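I finally wrapped up the spreadsheet I've been promising you all, the one where I track every loaf I baked from my sourdough starter since I moved for work. Grab a coffee, this runs long!

First, the flour. I'd been using Nostier bread flour forever and then the store near me quit carrying it, so in September I switched to Serrano -- and wow, what a thirsty flour. My dough went stiff as clay.

It was a rainy month too, and I kept hoping the damp air would help. It didn't do a thing for the crust.

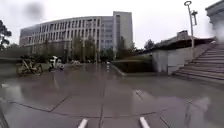 A reply from testum_kitchen says to hold back the salt until the flour has had a good half hour with the water, and I've done it that way ever since. Thank you, friend!

Next, the big batch. I mixed 2,160 grams of dough for the office potluck, split it into 3 loaves, and baked them one after another in my poor old Sendov oven, which runs hot in the back left corner (I turn the pan halfway through and say a little prayer).

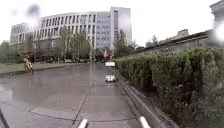 Can you leave shaped loaves in the fridge overnight? Mine go in at 9 p.m. and come out at breakfast, and they taste better for it.

The second potluck batch came to 2,377 grams, seeds included, and I'll admit the seeds were a bit much. Toast them first if you try it -- about 5 minutes in a dry pan, and keep stirring.

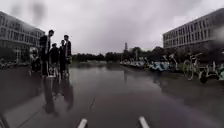
Over in the comments, ryecrumbs wants to know if the seeds can go on top instead. Sure they can! Brush the loaf with water and roll it in them before the last rise.

Rye is next, as soon as I find a bigger bowl.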